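7 Jun 2021
By our columns desk
Print this article | E-mail this article

Bring back the shared workbench

Every town should have a bench that anyone can use. I mean a proper one, at a good height, with a vice at one end and a lamp that stays where you put it!

Ours is in the old chapel at Skulen and it costs 4 pounds an evening. I went in June to mend a chair leg and came out two hours later having learnt how to sharpen a chisel (I'd been doing it wrong since school). The woman beside me was rewiring a lamp, and a lad across the room had a bicycle wheel in bits and was loving it.

You can watch all the repair videos you like, but a stranger leaning over to say "try it the other way round" is worth thirteen of them. And the chair holds! I've sat on it all week.

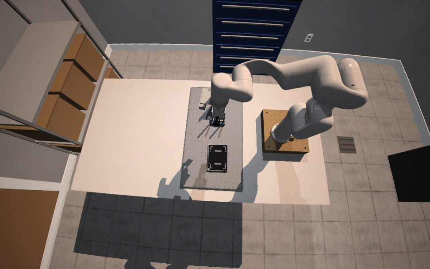 A computer-rendered workbench, with a white robot arm over a grey perforated plate.

The council is looking at the empty shop on Kouris Street for a second bench, and I do hope it says yes. Give it long opening hours, a decent kettle and a shelf for half-finished jobs. I've a drawer that sticks and a radio that hums, and I'd be there on the first night.

Related items
Zurnik market to stay open late
Prendari bus route: your letters
Allotment waiting list reaches 1075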